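Storing coffee beans in a glass cup with a lid — bad idea or fine?

Asked by Binta Akpan, May 2024
Viewed 171 times

So I moved into a smaller apartment and my coffee setup went from half a kitchen counter to one end of a white table by the wall. I got rid of the big canister and I've been keeping my beans in a clear double-walled glass cup instead, the kind with a round glass lid that sits on top. I fill it nearly to the top from the bag and then scoop from it with a regular spoon whenever I make a cup. My red mug lives right next to it and I love how it looks, I'm not going to pretend that isn't half the reason. 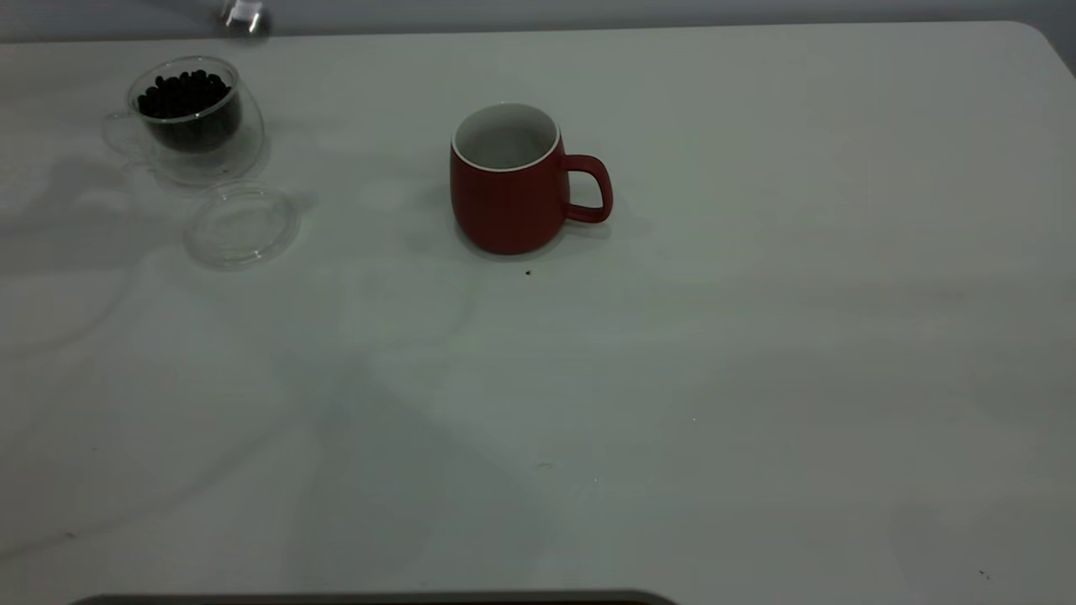

My brother came over and told me I'm ruining good coffee. According to him the light gets to the beans, the lid doesn't seal, and I might as well leave them out in a bowl. These are decent beans too (Nazarenko dark roast, the 300 gram bag) so now I'm second-guessing the whole thing. I go through a bag in under two weeks if that matters.

Two things I'd like to know. Is a loose glass lid really that bad for a few days? And is there a spoon trick so beans don't go everywhere? The cup is pretty short and when it's full I push the spoon in and half of them hop out onto the table. I find them behind the toaster.

Please don't tell me to buy a vacuum canister. I had a Proluso one and the pump broke in November.

3 answers

Danica Begović
Marked as helpful

Your brother is right in general and wrong about how much it matters for you. Beans go stale from air, light, heat and moisture, and a loose glass lid on clear glass doesn't do a lot about the first two. But what counts is how long they sit there. If the cup only holds what you drink in two or three days and the rest stays in the bag, rolled down tight and clipped in a dark cupboard, I doubt you'd taste a difference. I did it that way for years with a jam jar.

What I would stop doing is topping it up. Let it run down, wipe it out, then refill. Dark roast leaves an oily film on glass and that film goes rancid, and then your fresh beans are sitting in it. Warm water, a drop of dish soap, and dry it all the way before any beans go back in. Same for the lid — there's often a ridge on the inside where the gunk collects.

Keep it out of direct sun and away from the stove and you're fine.

For the scooping, don't fill it so high! Leave a finger of space under the rim. Go in at a low angle from the side, with the handle almost lying down, and slide the bowl of the spoon under the top layer. If you stab straight down the beans have nowhere to go but up and out. I put the lid down flat right beside the cup and the mug a little way off, so there's room for my hand to come in sideways.

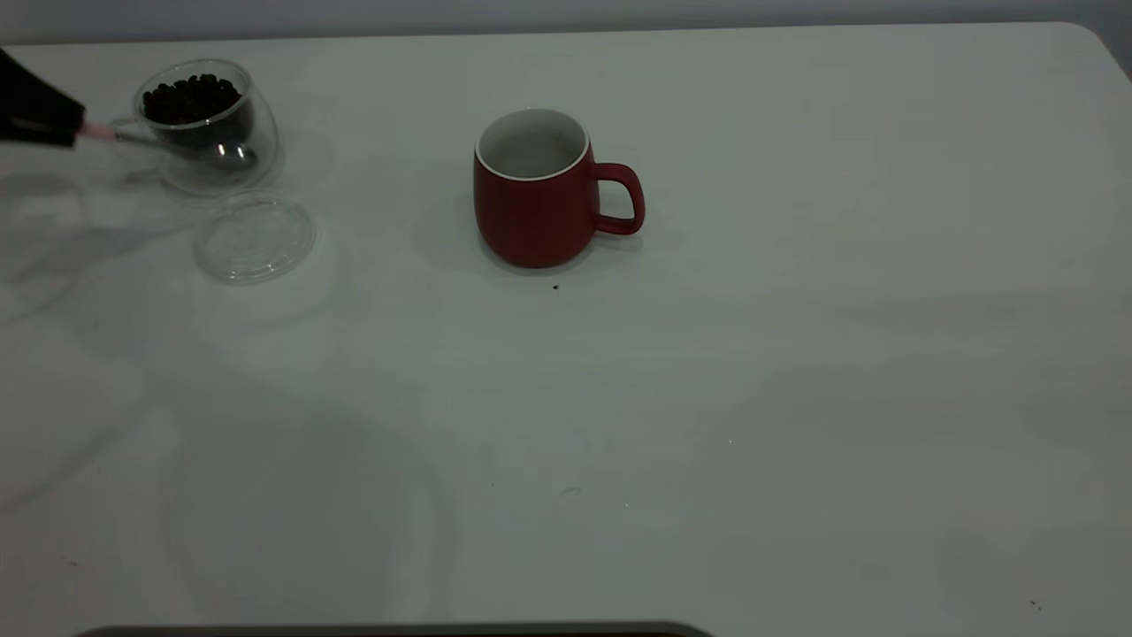 From the side, spoon into the beans, lid flat on the table by the cup.

Also, if your spoon is metal, go easy around the rim. Double-walled glass is thin stuff and I've cracked one by being clumsy before 7 in the morning.

Zarnbridge
Answer

Freezer. Put the whole bag in the freezer and take out what you need. Done it forever, never had a problem.

Comment from Danica Begović: Works if you portion it first and keep it airtight. Opening and closing one big bag every morning gets condensation on the beans, so I wouldn't do it with the whole bag.

Comment from Zarnbridge: tastes fine to me

Noltura
Answer

I'm in the same boat with a tiny kitchen, and I ended up measuring once and not messing with a spoon every day. I weigh out 125 grams into my cup on the weekend and when it's gone, it's gone. That leaves enough room at the top that nothing jumps out. No idea if it's the scientific way but my coffee tastes the same on the last day as it does on the first, or close enough that I can't tell before breakfast.

If the light bothers you, put a tea towel over the cup. Ugly, but it's free. Or just shove it in a cabinet between uses and bring it out when people come over (I have done this).

Comment from Binta Akpan: Ha, the tea towel would kill the look but I might do the cabinet. Tried leaving space at the top this morning and the low angle thing really helps, only one escapee. And I checked the lid and yes, there was a brown ring inside it. Gross. Washing everything tonight, thank you both!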